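Ticket 921 – Orange bowl smells after washing, fork marks on table
Product: Wasero tableware, orange bowl and oval plate
Status: Open, sent back once by customer

Customer's first message

I bought the Wasero set through the Carnwood store in June. The page said the plastic "will not hold odors." Mine holds them. I had tomato soup in the bowl one time and it has smelled of onion since. I've washed it by hand and I've washed it in the machine. I would like to know what the claim is based on before I'm told to wash it again.

Second problem. There are thin gray lines on my white table where I set the forks down. Your leaflet says the forks are "table safe." I don't know what that means and I doubt you do either.
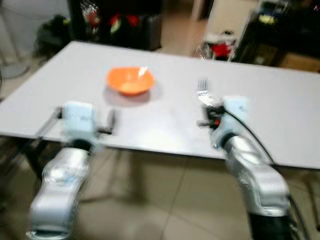 I called the Carnwood desk first and was on hold for 39 minutes. They said the lines were from the table and the smell was from my sponge. Maybe. I changed the sponge and the smell stayed.

Reply from support

Thank you for writing. Please try these steps in order.
1. Fill the bowl with warm water and two spoons of baking soda. Leave overnight.
2. Rinse and air dry. Do not stack while damp.
3. Rub the gray lines with a damp cloth and a little dish soap.
4. Store forks on a plate or in a holder, away from the bare tabletop.
If this does not help, reply with your results.

Customer's results

Step 1: done two nights in a row. The smell is weaker on the first morning and back by lunch. I'm told this counts as progress.

Step 2: done. My other dishes get stacked all the time and none of them smell, so I don't see what stacking has to do with it.

Step 3: some lines came off. The longer ones didn't. I then tried Polishchuk cream cleaner, which my neighbor swears by, and it took off one more and left a dull patch. I am not blaming you for the patch.

Step 4: I put the fork and a spoon on the oval plate for a week. No new lines on the table, obviously, given that the fork wasn't on it.

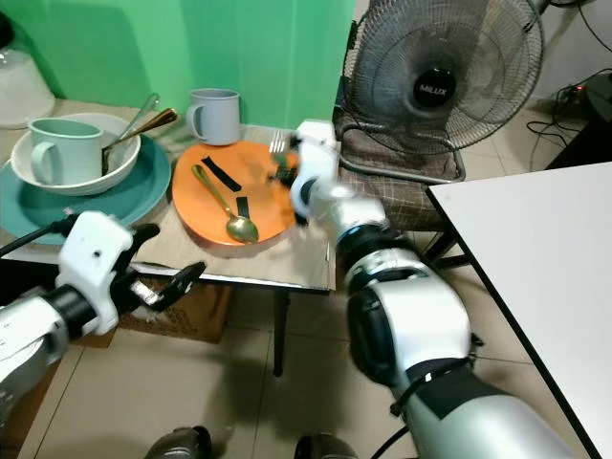 Step 4: fork and gold-colored spoon on the orange oval plate.

The plate doesn't smell. Same color, same set, washed in the same sink. If the sponge were the problem – as your phone desk says – I'd expect the plate to smell too. It was never used for soup, I'll grant you that.
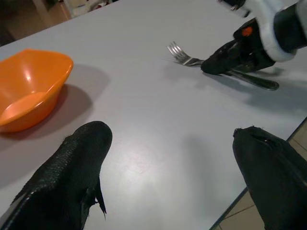
I also ran a plain test with the bowl. Cold water only, left on the counter, then tipped out and sniffed. Still onion. I did the same with an old Ikero bowl that has had far worse in it, and got nothing.

Reply from support

We can offer a replacement bowl under item code 740. The fork lines are most likely metal transfer and not scratches. A mild cleaner for ceramic cooktops may lift them. Please test a hidden spot first.

Customer

I'll take the bowl. I'll put soup in it the day it comes and write back here. Please don't close the ticket before then.

Comments (3)

plainspoons: Same smell here, but mine was curry. Leaving it in the sun helped a bit.

gray_lines: The cooktop cleaner worked on my table. Took a lot of rubbing.

plainspoons: Did the new bowl ever show up?

We use cookies to remember your settings. By staying on this page you agree to our cookie policy. Accept | Manage choices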